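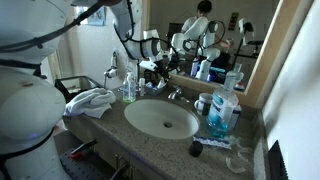

Home Contents Household Rooms Random article
Search this wiki Go

Bathroom vanity

A bathroom vanity is the piece of furniture, or built-in counter, that holds a washbasin and whatever people like to keep close to it. The word once meant a dressing table with a mirror, the sort of thing that stood in a bedroom, and it moved into the bathroom along with the plumbing. In everyday speech it can mean the cabinet, the counter on top, or the whole arrangement, mirror and all, and most people never need to say which.

Counter and basin

Stone is a favorite for the top, and speckled grays and browns are especially well liked, as they are kind to water spots and stray toothpaste between cleanings. The basin is very often oval and is either dropped in from above, so that its rim rests on the counter, or fixed from below, which makes it easier to wipe crumbs of soap straight into the sink. The faucet usually stands behind the basin. A single lever is handy for soapy hands, though a short spout can leave rather little room for washing them — a complaint heard from tall people in particular.

Workshops in Ovville were known for a curved-front counter called the Pustus, which bowed outward at the basin and narrowed at the ends. It was made for small bathrooms, where a square corner at hip height is a daily nuisance.

Things kept on top

Soap comes first, these days mostly in a pump bottle. A common size holds 300 milliliters, and refill pouches of 1000 milliliters are sold for households that go through it quickly. Clear bottles have the small advantage of showing when the soap is running low. Towels may hang from a ring or bar, or lie rolled or folded at one end of the counter, and a tray or a bowl gathers up the small things that would otherwise wander.

Care

Stone tops are best wiped with mild soap and a soft cloth — vinegar can dull some kinds, marble above all.

See also: Washstand, Gituder basin, Nyamweya soap dish

Last updated in September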